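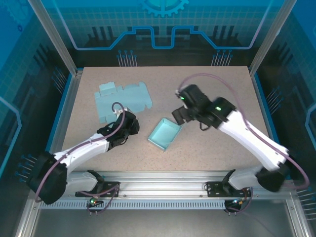 CLILTULIER, 2025-11-09 – Weidemann, the family-run tea and coffee merchant, is delighted to announce that its much-loved winter blend, Kera, is coming back to the shelves after a gap of three years, and in rather more shops than before!

The blend of black tea, orange peel and a little clove was last sold from the old Ploritz shop, and 2209 customers have since written in to ask after it (some of them more than once, and always very kindly).

"My mother mixed the first batch at our kitchen table, so it means a great deal to all of us to have it back," said owner Helmut Petersen.

A first run of 2695 tins goes on sale this month, with 813 set aside for those who wrote to us in October.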